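I'd been badgering Monique Gautier for a look round the Rollthorpe lab since May, so when the invite finally landed I was on the early train with a flask and far too many questions. My main one: what does the software do when the thing you're picking up hasn't got a shape?

Flomside's planner is called Pliltoreo (no, I can't say it either) and Quang Võ looks after the bit that decides where to grab. He sat me down at his screen and we watched the wrist view with a T-shirt on the table. A box has corners. A shirt has a hem, a collar and a load of creases that look an awful lot like edges, and the perception code has to sort out which is which before either arm goes anywhere.
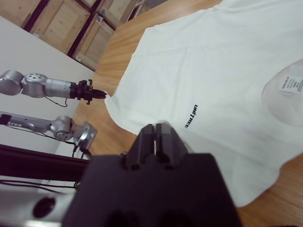

Shirt laid out flat, two grippers near the left of it. Rollthorpe lab, 10/19/21.

Quang's approach is to score every possible grasp along the outline and throw away anything the other arm would get in the way of. Sounds simple! But both arms share the same small patch of air over the table, so the planner spends most of its time on who goes where. Évan Chauvin showed me the timing log — 35 milliseconds for a grasp proposal, then a good deal longer for the two-arm path. He'd like that second number down and he's rather grumpy about it.

I liked their replay tool best. It's called Carré, and you can scrub back through a run with the camera view on one side and the planned path on the other, so when a fold goes wrong you can see what the planner thought the cloth was doing. I could have played with it all afternoon. 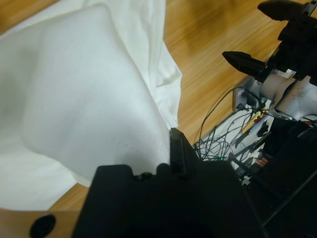 Page 2 of 5

With the cloth pinched and bunched up like that, the outline is no use any more. Évan's code drops it and tracks the ridge next to the finger instead, and the second arm has to wait for a decent guess at where the loose edge has got to. Annick Lacroix wants to try planning from the wrist cameras alone; Quang isn't keen. We argued about it all through lunch (very good soup) and I'm on Annick's side, for what it's worth.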